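## 4. Pose et mise en service du tapis d'accueil encastré Kindum

La présente section s'adresse aux services techniques et aux entreprises de pose. Elle concerne les tapis d'entrée de la gamme Kindum, distribués par Gasto, destinés aux halls, sas et paliers couverts. Les modèles posés en surface, sans fosse, font l'objet de la section 5.
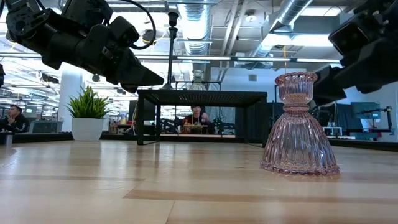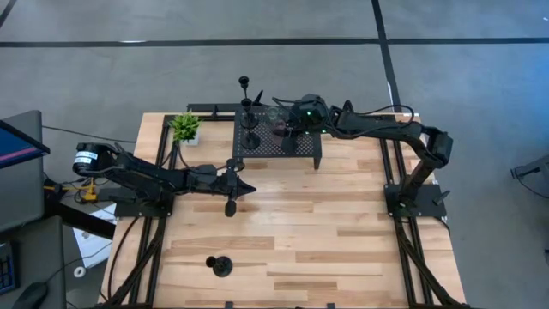
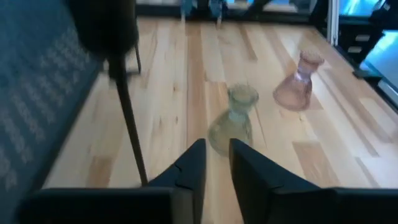
### 4.1 Vérifications préalables

Avant toute découpe, contrôler les dimensions de la fosse en trois points dans chaque sens et retenir la plus petite valeur relevée. Le tapis standard mesure 1 774 mm de longueur ; la fosse doit présenter un jeu périphérique de 7 mm, qui permet la dilatation de la sous-couche. Pour les entrées plus longues, Gasto fournit des lés de 2 000 mm à recouper sur place.

Le fond de fosse doit être plan, sec et dépoussiéré. Les reprises de ragréage seront entièrement durcies avant la pose.

> **Attention** – Ne pas poser le tapis sur une chape chauffante en fonctionnement. Couper le circuit la veille et ne le remettre en service qu'une fois l'adhésif pris.

### 4.2 Acclimatation

1. Retirer le film d'emballage et dérouler le tapis à plat, face textile vers le haut, dans le local de destination.
2. Laisser reposer une nuit complète. En hiver, prolonger ce délai si les rouleaux ont été entreposés dans un local non chauffé.
3. Vérifier que les angles ne se relèvent plus. Un angle encore cintré peut être retourné et lesté pendant quelques heures.

### 4.3 Pose du cadre Śliwiński

1. Présenter les quatre profilés à sec et contrôler l'équerrage par mesure des diagonales.
2. Repérer les fixations, puis percer avec un entraxe de 272 mm. La première fixation se situe à proximité immédiate de l'angle, sans entamer l'onglet.
3. Aspirer les poussières de perçage, mettre en place les chevilles et visser sans bloquer.
4. Ajuster le niveau du cadre sur celui du revêtement fini, puis serrer définitivement en procédant par côtés opposés.

> **Remarque** – Le cadre ne doit en aucun cas dépasser le sol fini. Tout désaffleurement constitue un risque de chute et une gêne pour les personnes en fauteuil roulant.

### 4.4 Découpe et mise en place

1. Reporter les cotes au dos du tapis à l'aide d'une règle métallique.
2. Couper en plusieurs passes avec une lame neuve, toujours par l'envers.
3. Appliquer l'adhésif Zotomness en cordons parallèles au sens de passage. L'emploi d'un adhésif à base de solvant altère la semelle en caoutchouc et entraîne la perte de la garantie.
4. Déposer le tapis depuis le seuil vers l'intérieur, puis maroufler du centre vers les bords.
5. Interdire le passage jusqu'à la prise complète, selon les indications portées sur la cartouche.

### 4.5 Entretien courant

Aspirer quotidiennement dans les deux sens durant la période de forte fréquentation. Un lavage par injection-extraction est recommandé en septembre, avant la saison humide, et à la sortie de l'hiver. Le nettoyeur haute pression est réservé aux tapis déposés – son usage en fosse sature la sous-couche et favorise les odeurs.

Les taches grasses seront traitées avec un détergent neutre, puis rincées à l'eau claire. Les produits chlorés sont proscrits.

En cas de remplacement d'un lé, rappeler à la commande la référence imprimée sur la semelle. Des écarts de nuance entre deux bains de teinture sont admis et ne donnent pas lieu à reprise.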